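Why did people start writing things down?

You might think the first writers had a story they were bursting to tell. Sorry. The oldest writing we can read well is mostly about barley, sheep and beer, and who was owed how much of each.

More than 5,000 years ago, the city of Uruk, in what is now Iraq, had grown very large. Its temples took in grain and handed it out again. Try keeping all that in your head. Now try it when the man in front of you swears he brought 8 sheep and you only remember six.

So the clerks took a lump of damp clay and pressed marks into it with a cut reed. A picture of an ear of barley meant barley. Dents beside it gave the amount. Very useful, and about as thrilling as a till receipt.

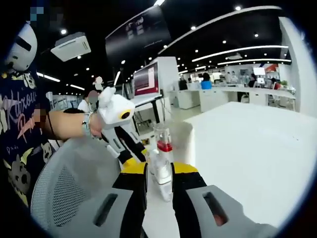
Then somebody had a cleverer idea: a sign could stand for a sound as well as a thing. It works like drawing a bee and a leaf to spell "belief". Once you can write sounds you can write names, prayers, rude letters and excuses.

It was slow going. Children who trained as scribes had to learn some 900 signs, and we still have their practice tablets — wobbly lines, mistakes and all. Clay lasts a very long time. Think about that before you hand in your spelling homework.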